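Sorting the Little Things

12 October 2022

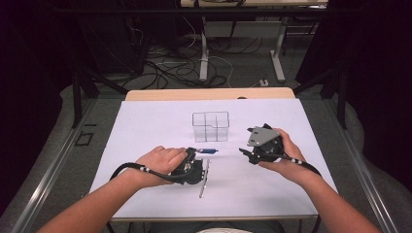
I have been putting off the small stuff for most of a year. The big stuff got done back when we first moved the craft table into the front room, because big stuff is easy, you pick it up and it either goes on a shelf or it goes out the door. The paper went in the paper drawers, the fabric went upstairs, and I felt very pleased with myself for a week or so. And all that time the pens and blades and little metal tools were living in a soup tureen that belonged to my grandmother, and every time I wanted one thing I tipped out the whole lot.

So this month I finally bought a clear plastic box with dividers in it. I went back and forth on this for longer than I'd like to admit! I had my heart set on one of those lovely old printer's trays, the kind you see at the Cleletti market on the coast road, and I got as far as asking the price of one. It was very handsome and it smelled like a barn, and it had so many tiny slots that I couldn't have fit a pen in any of them. The plastic one is plain and you can see right through it, and that turns out to matter a lot to me, as a person who forgets she owns anything the moment a lid goes on it.

The other thing I did, before I put so much as a paper clip in the box, was cover the table in white. I learned this from my friend Lucrezia Costa, who mends jewelry and can find a dropped earring back faster than anyone I know. She told me years ago that half of sorting is being able to see what you've got, and she is right. My table has a nice honey-colored wood to it and I'm fond of it, but a thin silver tool on a wood table is a thing you will put your elbow on. On white it shows up straight away. I leave a bit of the wood peeking out at the back because I like looking at it.

I work with very little on the table at one time. I used to do the opposite and spread everything out from one end to the other, and then I would stand there with my tea going cold, feeling tired before I'd started. These days I take a pen and a tool, look at them properly, decide, and go get the next ones. It's slow, but I don't mind slow (my husband does, he had hopes of eating at that table).

Pens go first. I have a weakness for blue ones. Every blue pen gets a scribble on the back of an envelope, and if it skips twice it's out, even if I love it, and I did love one or two of them. There was one from the old Fledgate stationery shop that had been dry since before my daughter learned to drive. I kept its cap. I don't know what I think I'm going to do with a cap.

After that come the flat metal things, and this is where I get stuck every time. I own several skinny little spatula sort of tools, and I could not tell you where most of them came from. One I use for lifting stickers and the edges of labels, and it's wonderful, I'd be lost without it. Another I use for getting glue into corners. The rest I believe came in a lot I bought at the Tolentino estate sale, along with a lamp and a box of piano rolls, and I suspect they were meant for wax or clay or possibly teeth. I kept two and gave the others to Lucrezia, who was delighted and wouldn't tell me what they were for either.

When it came to deciding what went in which compartment, I tried it three ways. My first go was by size, with the long things together and the short things together, and it looked beautiful and I couldn't find anything. Next I tried going by material, metal with metal and plastic with plastic, and that was worse, because who thinks that way in the middle of a project? In the end I went by job. Things for marking are in one section, things for lifting and scraping are next to them, things for cutting are off on their own with a cork on every point. It looks a bit of a jumble compared to the first try. My hand goes to the right spot, though, and I've used it for a good many evenings now without once tipping it out.

A couple of things I'd pass along if you're about to do the same. Leave one compartment empty. You will think you don't need to, and then a small thing will turn up in a coat pocket and you'll be glad of it. Set the box toward the far side of the table while you're sorting, and keep the near side clear for whatever you're deciding on, otherwise your sleeves will do some sorting of their own. And please check that your dividers go all the way down to the bottom! I had a cheaper box once where they didn't, and the pins wandered underneath from one section to the next like cows through a bad fence.

I'm still not finished. The beads are waiting, and they are a whole other story. I have a jar with 391 in it from a Skorkivstead necklace that broke at my cousin's wedding, and I know the number because my nephew counted them on a rainy afternoon and wrote it on the lid. There's a much bigger jar behind it that he took one look at and went home. I think the beads will need a box of their own, with smaller sections and a lid that really snaps.

The soup tureen has been washed and is back in the kitchen. I made leek and potato in it on the first cold night we had, and I only found one thumbtack, and that was before the soup went in.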